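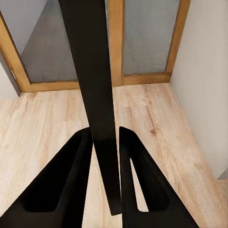
Robot arm thread, part whatever. The budget was going to be 300 dollars. I would like you to hold that number in your head for a while.

The arm is called Skarkberg, after nothing. It sounded like a shelf you assemble with one leftover screw, and I wanted the name to set expectations.

Before I bolt anything to a real table I run it in the simulator. This was advice from the shared workshop in Plerncombe, where the last untested thing I plugged in took out the lights on our side of the building. They were very nice about it. There is a sign now.

So this week I've been teaching a pretend gripper to hold a pretend bar over a pretend wood floor. I put more thought into that floor than into the one in my kitchen.

The job: get the bar between the two fingers, close, don't fling it. The third part is where my talents run out.

Attempt 103: the bar left the building. No collision with the wall, no bounce, it just went. The log has it at a height of 2,000 meters and climbing when I hit stop.

Cause: I'd typed the bar's mass in grams and the simulator wanted kilograms. Then I fixed it in the wrong direction. I have a degree.

Attempt 116: it held! For a full minute! I got up and made a sandwich in celebration and came back to find it still holding, so I stood there and ate the sandwich at it.

Then I changed the friction by a tiny amount "to be more realistic" and it dropped everything. Realism is overrated and I've put the old number back.

Someone asked which software. It's Prumance, the free version, the one that makes you wait while it thinks about its license. The controller board is a Benavides I got secondhand with a different person's wifi password still on it.

Someone else asked why the fingers have those hollows in them. Less plastic to print, and I'm paying for the plastic. The slot is for a cable tie. Every serious machine has a place for a cable tie.

Real fingers are on the workshop printer now. Black, same as the render, as it was the only spool with enough left on it.

Budget update: we passed 300 in March. I've stopped writing it down, and the spreadsheet looks much healthier.

Next up is the wrist motor, which makes a noise like a goose in a filing cabinet. If anyone has a spare bearing, my messages are open.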